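Forum – Rénovation et entretien – Surfaces métalliques
Sujet : Rayures et voile gris sur bacs inox, reprise possible sans polisseuse ?

tournevis_bleu
Bonjour à tous,
Je récupère un lot de bacs et deux plans de travail en inox provenant d'une cuisine de collectivité. Tôle fine, finition d'origine brossée, sens du brossage horizontal. Les fonds sont ternes, avec un voile gris qui ne part ni au dégraissant ni au vinaigre blanc. Les parois ont des rayures verticales franches à certains endroits, et quelques points foncés que je soupçonne d'être de la corrosion.
J'ai une ponceuse orbitale, des tampons abrasifs non tissés en plusieurs grains et un fond de pâte Vorham. Je voudrais éviter d'acheter une polisseuse pour quatre pièces. Quel ordre d'opérations ?

rivet_plat
Première chose : laisse l'orbitale au placard. Sur une finition brossée, elle laisse des micro-cercles visibles en lumière rasante et tu passeras plus de temps à les effacer qu'à traiter les rayures d'origine. Tampon non tissé à la main, sur cale, toujours dans le sens du brossage. Tu commences moyen, tu finis fin. Rinçage abondant entre deux grains.

Cendrillon_du_zinc
Pas d'accord sur le placard. L'orbitale passe très bien sur un fond de bac, à condition d'accepter une finition satinée non directionnelle. Personne ne lit le sens du brossage au fond d'un évier. Sur les plans de travail, en revanche, je rejoins rivet_plat.
Pour le voile gris, tu es sûr que c'est de l'inox ? Un aimant ne suffit pas à trancher (les nuances ferritiques accrochent, les austénitiques presque pas), mais le poids renseigne. L'aluminium ternit gris mat et noircit le chiffon quand on le frotte.

tournevis_bleu
Le chiffon reste propre. Les bacs sont lourds et l'aimant n'accroche pas, sauf très légèrement dans les angles pliés.

rivet_plat
Angles pliés légèrement magnétiques, reste neutre : austénitique écroui au pliage. Cas classique. Donc inox, et le voile est soit du calcaire, soit un film de silicates laissé par un détergent mal rincé. Acide citrique tiède, vingt minutes, brosse nylon. Si rien ne bouge, c'est mécanique : la surface est usée et elle diffuse la lumière.

Cendrillon_du_zinc
Il faut aussi séparer l'usure réelle et le reflet, beaucoup de gens poncent une zone saine à cause d'un éclairage trompeur. 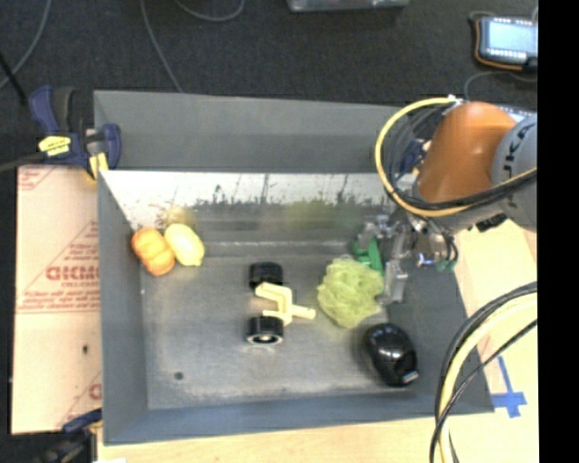
Le diagnostic se fait toujours sous deux angles de lumière au moins, bac vide et sec si possible. Une rayure reste en place quand on déplace la lampe, un reflet se déplace avec elle. Sur la paroi métallique du fond, la traînée jaune-vert à droite a des bords flous : je la classe en reflet et je n'y touche pas. Les fines rayures verticales dans la partie haute, claire, sont d'une autre nature, tout comme la ligne irrégulière de petits points sombres. Pour ces derniers, test à l'ongle avant tout abrasif. Si ça accroche en creux, piqûre. Si ça accroche en relief, dépôt.

limaille178
Je complète sur les piqûres. Une piqûre ne se ponce pas, elle s'élargit. On décape localement, on rince, on passive. Gel passivant Cikulum chez moi, appliqué au pinceau, temps de pose selon la notice, rinçage jusqu'à neutralité au papier pH. Le point reste visible mais n'évolue plus.
Surtout pas de laine d'acier ordinaire. Les particules de fer s'incrustent et rouillent, et on accuse ensuite l'inox.

rivet_plat
D'accord pour la laine d'acier. Plus réservé sur le gel pour un usage alimentaire amateur. L'acide nitrique, même en gel, demande gants, lunettes, ventilation et une vraie gestion du rinçage. Une passivation citrique suffit pour des points superficiels.

limaille178
Suffit sur une nuance propre. Sur une tôle qui a vécu dans le chlore, j'ai vu les points revenir. Chacun son seuil de tolérance.

obi_atelier
Question de coût : la réfection complète vaut-elle la peine ? On m'a demandé 145 euros par bac pour un microbillage, transport non compris. Le rendu est uniforme, mat, un peu salissant. À ce prix je trouve du neuf en épaisseur inférieure.

Cendrillon_du_zinc
« En épaisseur inférieure », tout est là. Et le microbillage sur un bac alimentaire, je déconseille. La rugosité augmente et le nettoyage devient pénible.

obi_atelier
Pour du stockage de pièces, la rugosité m'est égale. Pour un évier, oui, je comprends l'objection.

tournevis_bleu
Retour après essai sur un premier bac. Acide citrique : le voile a disparu sur les parois, pas au fond. Donc usure mécanique au fond, comme annoncé – tampon moyen puis fin, sur cale, 9 passes croisées avec l'orbitale au ralenti pour terminer. Satiné correct.
Les points foncés : quatre sont partis à l'ongle, les autres sont en creux. Passivation citrique pour l'instant, je surveille jusqu'en juillet.

rivet_plat
Passes croisées à l'orbitale, je prends note que je n'ai pas été entendu. Le résultat compte. Pour les plans de travail, tends un cordeau ou fixe une règle comme guide, sinon le sens dérive en bout de course.

limaille178
Sèche les bacs après chaque lavage pendant la période de surveillance. Une goutte stagnante sur une piqûre fausse l'observation.

tournevis_bleu
Noté pour la règle et le séchage. Je commence les plans avec un guide en alu serré aux deux bouts.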